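Zetitz hand-held gripper pair: assessment and request for comments
Forum: Procurement and Equipment Review

Padmavathi Thevar
Posted Dec 24, 2022

Members are invited to comment on the Zetitz hand-held gripper pair, supplied by Geltosari and used at the Sundaram training room since September. The purchase under consideration is for eight pairs, with cables, finger pads and a service plan of three years.

The pair is held one in each hand and is intended for recording manual tasks at a table. Our trial covered the handling of light household goods, chiefly baskets, trays and folded cloth.

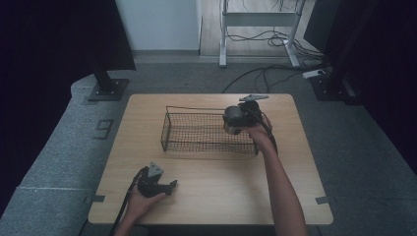 Operators were generally content with the weight and the grip. Two matters were raised repeatedly. The first was the cable, which runs back along the forearm and limits turning of the wrist. The second was the wear of the finger pads, on which I should welcome the views of other sites before a recommendation is made.

Prakash Hegde
Reply

Thank you for the notice. Our site has used the same model for five months and I would support the purchase. The cable has given us no difficulty once clipped above the elbow. The training supplied by Geltosari was clear, and new staff were working without supervision by the second day.

I would not place great weight on the pads. They are a consumable part and are priced as such.

Hatem Mahrous
Reply

I must respectfully disagree with Mr Hegde on the last point. A consumable part is acceptable where its working life is stated. The Geltosari literature gives none, and the service plan as circulated excludes "surface wear". Wire goods are the hardest test we have given the pads, and our operators have asked for a tougher material.

Could Ms Thevar provide a close view of the pads from the Sundaram set?

Padmavathi Thevar
Reply

Please find one attached. I have asked the supplier in writing whether this falls under the exclusion and have not yet received an answer. 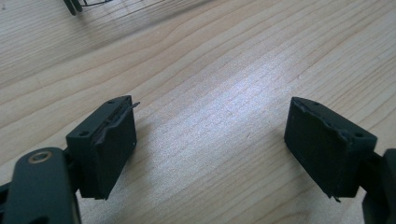 Finger pads on one of the Sundaram grippers, with lifting along the upper edges.

Manikandan Iyengar
Reply

I am obliged to Ms Thevar. In my opinion the pads on both fingers should be replaced before further use. A loose strip could catch on thin wire or cloth and spoil a recording.

We compared the Zetitz with the Brultamano pair last year. The Brultamano pads slide into a groove and can be changed by the operator, but the tool is heavier and our staff tired sooner. I would still choose the Zetitz, provided spare pads are included in the price.

Prakash Hegde
Reply

I accept that the exclusion ought to be clarified. I do not accept that it should delay the order. A box of 50 spare pads would settle the matter at small cost.

Hatem Mahrous
Reply

It would settle the supply and leave the terms as they are. I would ask that my objection be recorded.

Sudheer Devadiga
Reply

Both positions are noted. The order will be held until Geltosari has replied on surface wear. Sites that have kept a record of pad changes are asked to send it to Ms Thevar directly, stating the type of goods handled.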